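Print | E-mail
Reading time: 1 min

The Basket on the Table

Gráinne Gilmartin moved to Troststead in March with 26 boxes and no hall closet. Keys, mail and chargers ended up on whatever flat surface was closest to the door. She tried a drawer first and gave up on it after a week.

What stayed was a plastic basket with a handle - pink, light enough to lift with one finger.
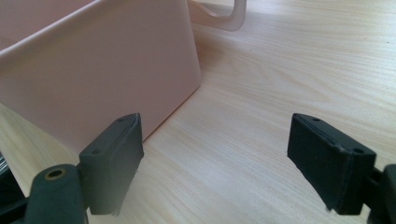 Her rule is that anything without a place goes in during the day and comes out after supper. If it takes longer than 30 minutes, the basket is too big. Her neighbor Sinéad Ó Conaill does the same with two smaller ones, one for each child.

Gilmartin wipes hers out with dish soap when crumbs collect in the corners. Mail gets sorted first, and the chargers go back upstairs.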